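The pear was my idea, and I'd like that on the record before Agathe Gilbert tells you her version.

I'd been hanging around Grulon for a story on fruit packing, and by July everybody there was in a great mood. Their simulated arm had picked up a pear and dropped it in a bowl 243 times in a row without a hitch. I'm easily impressed (I clapped). So they let me watch run 244, and I asked if we could move the pear over a little. Sure, why not!

The gripper came down, closed, and kept going. On screen the fingers sank into the fruit like it was pudding, and then the pear shot off sideways and was gone. The log said "grasp OK." It said so again on the next try, and the one after that.

Agathe stopped laughing before I did. The software, a package called Sidus, was only checking whether the fingers had stopped moving. It never asked if anything was between them. She pulled up the force limit next and found it set to 30 newtons, when the team had agreed on 2. Somebody had raised it months back to get past a different bug and never put it back.

"That same file goes to the real arm at Arnari," she told me. "People stand next to that one."

She called Arnari right then, with me still sitting there holding a cold coffee, and had them keep the arm powered down until the settings were fixed. It took the better part of a week. The grasp check now looks at finger width and force together, and any change to the limit needs a second person to sign off. They also move the pear every single run, which makes the whole thing slower and drives Agathe a bit nuts. She's got a mango lined up next.

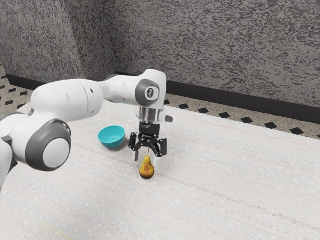

Simulation render: Courtois for Grulon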